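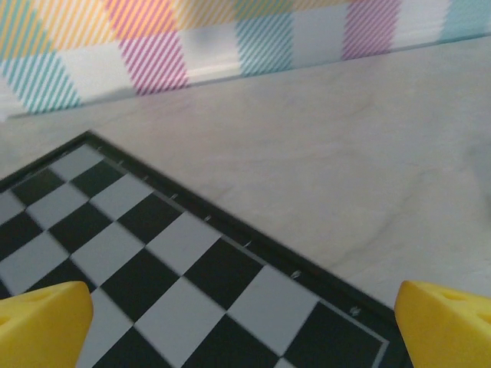
Game Corner at the Sekilham Reading Room
Photos and notes by Cempaka Saragih, March 21, 2022

Welcome, welcome! If you have been following along since we opened the game corner, you know how much it means to me, and I am so happy to see it doing well at last. We are still a small operation (one good table, a shelf by the window, and a kettle that takes forever), but we have 24 regulars now, and I do love walking past and hearing somebody groan over a lost bishop.

The chessboard is the dark-framed one that came to us from the Mudia house sale, and it has had more use this winter than I would have dreamed. I like how it looks against the plaid wallpaper, which I picked myself and will defend to anyone! The tabletop has a pale marble look to it, and the black and white squares show up beautifully there, even late in the afternoon when my eyes are getting tired.

Next come the bits and pieces, which the younger visitors tend to reach for long before they ask about knights and rooks. A big round piece in soft salmon pink, nice and thick, with a smooth matte face:
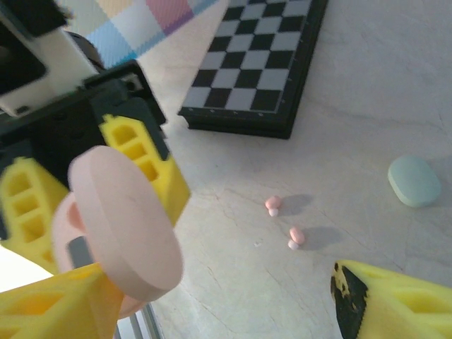
Do we need to bring our own chess set?
There is a board at the table for everyone to share, and you are welcome to bring a set from home if you have a favorite.

I should say that the corner gets busiest after school, so if you would like a long, quiet game, come in the morning and I will put the kettle on for you. We will have a little open house in May as well, with cookies, and I would dearly love to see some new faces.

One last picture before I let you go, and it has my favorite little face in it.

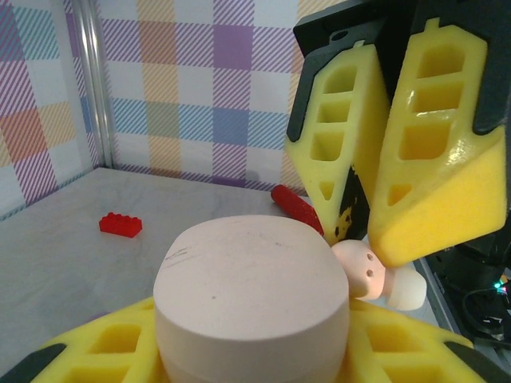

Small toy figure with a pale pink head, keeping company with a beige round.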